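Pillik lead times again, and is anyone else moving to Jirholm parts?

obinna_etim
Hello all. I buy components for a small company that makes controllers for greenhouse pumps. We use the Pillik 8-bit microcontroller in two of our boards, the old one in the wide package. On Friday our distributor, Terel, wrote to me that the new lead time is 21 weeks. In October it was nine. The price went up also, but the price I can survive.
My question is for people who are in the same size of business. Do you wait, do you buy from brokers, or do you redesign for the Jirholm part? I have stock for roughly 70 boards and orders for more than this.
Obinna Etim

solderwick
What did Terel say when you asked about partial shipments? They never offer it in the first mail. You have to ask for it.

obinna_etim
I asked. They can give me 274 pieces in the next delivery and then the rest at the end. This helps, but it does not cover the second board.

mattk_pcb
Redesign. Pillik has been pushing small customers off the 8-bit line for a long time and the lead time is just how they do it politely. The car people get the wafers first. You will be writing this same post next year if you stay.

solderwick
I don't agree with that. The wafers are not the bottleneck for this part, it's an ancient process and there's plenty of capacity for it. It's packaging. The same die in the small package is in stock at two distributors right now. I looked this morning.

mattk_pcb
In stock on the website or in stock on a shelf? Those numbers are fantasy half the time.

solderwick
On a shelf, I ordered a reel last month and it came in four days.

o_edet
I want to add our experience, because we went through this same decision. I work in a firm which makes badge readers, and we changed one product from Pillik to Jirholm. I will try to be fair, because I see in this forum that people either love the Jirholm parts or hate them.

The chip itself is good. It is cheaper, it has more memory, and the current in sleep mode was lower than what we had before. The samples came quickly. The compiler is free up to a size which we never reached. If you have only simple code with timers and one serial port, I think you can move in two or three weeks.

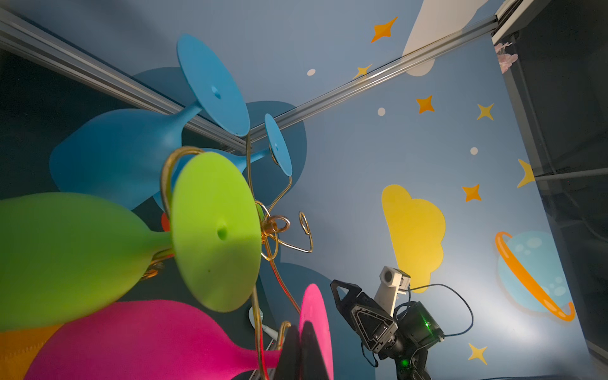

The problem for us was the analog input. The Jirholm converter needs a lower source impedance than the Pillik one, and the data sheet says this only in a small note under a table. Our board read the battery voltage through large resistors, to save current, so all readings were wrong by some percent and they moved with temperature. We lost a lot of time because we searched in the software. My colleague finally explained it to the sales people with party things: the converter has a small bowl which it must fill in a fixed time, and if your straw is thin, the bowl is not full when the time ends. With silicone wine glasses like the ones hanging on the gold rack, a big blue one and a smaller blue one beside it, even our sales manager understood that the bigger bowl needs more time through the same straw. The Jirholm has the bigger bowl. We added a capacitor at the pin and made the sampling time longer, and then it was fine. But this was a new board revision, with a new test report, and we had not planned money for it.

So my advice to Obinna is to look first at what is connected to your analog pins. If it is a pump controller, I suppose you have a pressure sensor and maybe a moisture sensor. Check the output impedance of both before you order anything.
Olanrewaju Edet

obinna_etim
Thank you, this is very useful. The pressure sensor has its own amplifier, so I believe it is safe. The moisture probe is only a divider with big resistors, so it is the same story as your battery. I will speak to our engineer.

mattk_pcb
That's a design error though, you can't blame Jirholm for it. Any converter has a source impedance limit. You got away with it on the Pillik.

o_edet
Yes, it was our error, I did not say another thing. But the old board worked for years with the old part, and a person who changes the chip will meet the same surprise. I only wish that the note was in the migration guide.

pennyreel
Has anybody dealt with Pelkonen? They're offering the wide package Pillik from stock at about double the price and I can't find much on them.

solderwick
Once. The parts were real but the date codes were mixed, three different ones in the same tube, and one had been opened and resealed. Passed our tests. I wouldn't put them in anything I had to support for ten years.

mattk_pcb
Double price for mixed tubes, no thanks.

pennyreel
It's for a repair contract, I need maybe a couple dozen. I can't redesign someone else's board.

solderwick
Then buy them and test every one. Ask for photos of the labels before you pay.

obinna_etim
A small update. Our engineer thinks that the small package is possible with an adapter board for the first product – ugly, but it fits in the housing. For the second product we will try the Jirholm and put the capacitor on the moisture input from the beginning. I kept the order at Terel open also, because they do not charge for cancelling before they confirm the date.

o_edet
Please get this in writing. We had a confirmed date which arrived two hours before our cancellation, and we had to take the full reel.

obinna_etim
I have it only by phone. I will write to them today.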